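Cleaning an Old Brick Wall Indoors

I love old brick. When we took over the back kitchen at Brollomcombe, the brick had been hidden behind board for years, and the day it came off I just stood there grinning at it (and sneezing). If you've got a wall like that, please don't reach for the paint yet! A slow, gentle cleaning brings out so much color, and almost all of it can be done with things you already own.

What you need

A stiff nylon brush, and a smaller one for the joints
A vacuum with a brush head
2 buckets
Mild dish soap
Old towels, and more of them than you think
A dust mask, gloves and safety glasses

Skip the wire brush. It scratches the face of the brick and leaves tiny bits of metal behind that can rust later. I'd stay away from acid cleaners on soft old brick too.

Step 1: Check the mortar

Run a fingertip along the joints. A few loose grains are fine. If it comes out like sand at the beach, stop and get the joints repaired first, with a mortar that's softer than the brick. Gunārs Sakalauskas did ours with a lime mix and it took him four mornings, every one of them worth it.

Step 2: Vacuum everything

Start at the top and work down, going over the wall twice. I know it's tempting to go straight to the soapy water, but dry dust turns into mud and then you're chasing gray streaks all afternoon.

Step 3: Test a patch

Pick a spot low down in a corner. Mix a good squirt of soap into a bucket of warm water, dampen the brick with plain water, then scrub in small circles for a minute or so. Rinse with a sponge, blot with a towel and leave it overnight. Brick looks much darker wet, so wait until it dries before you decide anything.

Step 4: Wash in small sections

Work in squares that you can reach without stretching. Wet, scrub, rinse, blot, move on. Change the rinse water as soon as it looks like tea. My whole wall took almost 10 hours spread over a week in September, with the windows open and the radio going, and I enjoyed nearly all of it.

Step 5: Decide what to leave

Dark faces on old brick can be soot, or they can come from the firing itself, and those will never scrub off. I think they're the best part! Light against dark is what gives a wall its life, especially over something plain like a white sink.

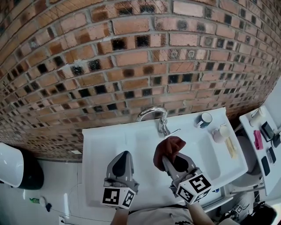

Step 6: Let it dry, then think about sealing

Give the wall two full weeks. If you see a white powder coming up, brush it off dry and wait some more, and look for a damp problem if it keeps returning. For a wall that gets splashed, use a breathable matte sealer and try it on your test patch first. Irena Michalski left hers bare and just wipes it down now and then, and it looks wonderful.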